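3.2 Poste de démonstration et consignes

Les démonstrations ont été recueillies dans le cadre du projet d'étude Grindum, mené au second semestre par 2 binômes d'étudiants de master. Chaque opérateur manipule directement une paire de préhenseurs tenus à la main, sans téléopération. La tâche retenue, désignée par Koppel dans la suite, porte sur la prise bimanuelle d'un textile souple posé sur une table. Les consignes, rédigées par E. Hunt, imposent un contact des deux côtés du tissu avant tout soulèvement. La figure 2 montre cette phase de contact.

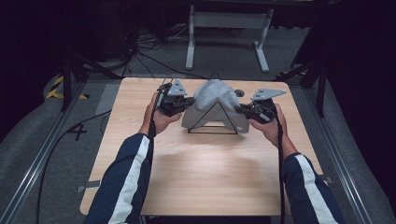 Figure 2. Poste de travail et préhenseurs manuels, prise bilatérale d'un tissu gris.

Chaque binôme disposait de six séances, réparties à partir d'avril. Une démonstration est rejetée si le textile quitte le plateau ou si l'une des deux mains relâche la prise avant la fin de la consigne. Après ce tri, 41 démonstrations ont été conservées. Leur durée varie fortement d'un opérateur à l'autre, principalement lors de l'approche, et aucune normalisation temporelle n'a été appliquée à ce stade.

Les trajectoires des deux préhenseurs sont exprimées dans un repère commun lié à la table, puis segmentées à la main en approche, contact, soulèvement et dépose. La segmentation a été réalisée par Elīna Hunt et relue par le second binôme. Les désaccords concernent presque tous la frontière entre approche et contact, difficile à fixer quand le tissu se déforme avant d'être pincé ; l'instant le plus tardif a alors été retenu (voir 3.3).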